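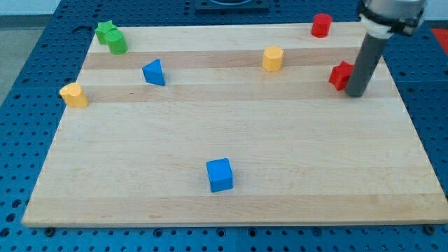 The Slow Boat to Lultham

At twenty past four in the morning the wheelhouse of the Dridska smells of diesel, wet wool and the previous watch's soup. Rhonda Dufour has been master of this coaster for long enough to have stopped noticing any of it. What she has noticed is that her new software would like her to slow down.

"It's very polite about it," she says. "It puts up a little green box. Suggested speed, and then a number I could beat on a bicycle."

The box belongs to a just-in-time arrival scheme now being tried on the feeder run between Ulcombe and Lultham, a passage of 336 nautical miles that ships have traditionally made as fast as their engines and owners would allow, in order to drop anchor outside the harbor and wait. Sometimes they wait for a berth. Sometimes they wait for a pilot, or for the tide, or for a crane driver who has gone home. Dufour once spent 70 hours at anchor within sight of a restaurant where she had a reservation.

Hurrying up to wait sounds like a character flaw, but it was written into the paperwork. Most of the charters on this coast required the master to proceed with "utmost despatch," and most ports served whoever turned up first. If you arrived second because you had been saving fuel, you had saved fuel and lost your place. Masters are not stupid. They burned the fuel.

Ginette Gill, who runs berth planning at Lultham from a second-floor office with a splendid view of a warehouse, spent years trying to get people to see this from her side. Her side used to be a whiteboard. Ships were magnets, and the magnets got moved, and several times a year one fell behind the radiator and a vessel ceased to exist until its agent called to shout.

"I could tell you exactly where every ship was," Gill says. "What I couldn't tell you was when I'd want it."

The scheme asks her to do exactly that. Twelve hours out, the port sends each ship a requested time for the pilot station. The ship keeps its place in line from the moment it accepts, whether it then goes fast, slow or sideways. The number gets updated as cargo work ashore speeds up or, more commonly, doesn't. On board, the software turns the requested time into a suggested speed, allowing for tidal streams and whatever the forecast has in mind.

It was put together by Lapointe, a small firm with five employees and a meeting room named after a lighthouse. Its lead developer, Maëlle MacDonald, went to sea for a summer as a student and was sick for most of it, an experience she credits with giving her a healthy respect for the user. The first version had eleven screens. Dufour's chief officer, Brock Boychuk, tested it on a night passage in September and sent back a report that read, in full, "No."

The current version has one screen. Boychuk concedes that it is better. He has also put a strip of tape over the corner where it congratulates him.

Not everybody on the coast is charmed. Engineers grumble that long spells at low load are hard on older engines, and on the Dridska the chief insists on running her up properly once a watch, green box or no green box. Owners like the smaller fuel bill until they remember who is paying it, which under a time charter is generally somebody else. And there is the matter of demurrage, the money a charterer pays when a ship is kept hanging around past her allotted time. A ship loitering at six knots in open water is hanging around in every sense except the one in the contract.

Nesma Fawzy has been hired to fix the contract. She is a maritime lawyer with a filing cabinet full of other people's commas, and her draft clause on agreed arrival times has been through three rounds with the owners. The clause says that slowing down on request does not count as dawdling, and that the saving gets shared. It takes two pages to say this. The first round was spent on the word "request."

"They wanted 'invitation,'" she says. "I asked if there would be canapés."

Meanwhile the trial goes on. The anchorage off Lultham, which on a bad morning used to hold up to 70 percent of the day's arrivals, is thinner than it was, though a fisherman on the quay puts this down to the mackerel. Gill has kept the whiteboard. It hangs behind her door with a single magnet on it, for a dredger that refuses to take part.

On the Dridska, the green box blinks and offers Dufour a new time, forty minutes later than the last one. A hatch cover is stuck on the ship ahead. She reads it twice, eases the pitch back and writes the change in the log.

Then she asks Boychuk whether there is any soup left, and he goes below to look.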